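Speaker notes, 10/22/26
Talk: Monocular distance estimates for a sidewalk delivery robot
Speaker: Karlijn De Graaf (Hendrik Van Damme takes questions on hardware)

Slide 1. Title. Say the name Dirka once and explain it's the planner, not the robot.

Slide 2. The problem. Lidar gives range directly but costs more than the rest of the sensor mast. Can one colour camera keep the robot centred and slow it in time? State the limit early: we test range to fixed structure only. Moving traffic is a separate paper.

Slide 3. Data. 2,614 street frames, all residential. 147 held out for testing, chosen by street so that no street appears in both sets. Someone will ask about random splits. Answer: we tried one, and the error looked far better than it should have.

Slide 4. Method. Fit the vanishing point first, then the curb lines, then solve for scale using camera height. The network only fills in what the geometry leaves open. Don't read the equations aloud.

Slide 5. Failure cases. Pause here. Three kinds: flat light, glossy pavement, and fences with evenly spaced bars. The bars are the worst of them, as the matcher locks onto the wrong one and the depth jumps.
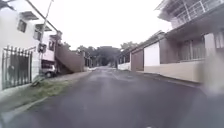
Slide 6. Fix for repeated structure. Mask any region with a strong regular period before matching, then fill it from the nearest solid wall. Cost is 3 ms per frame. Mention that the threshold was set by hand and we have no good rule for it yet.

Slide 7. Open items. Lens smear detection, leaning poles used as vertical references, streets with no curb. Labels for the next 900 frames are under way.

Leave the backup slides for questions.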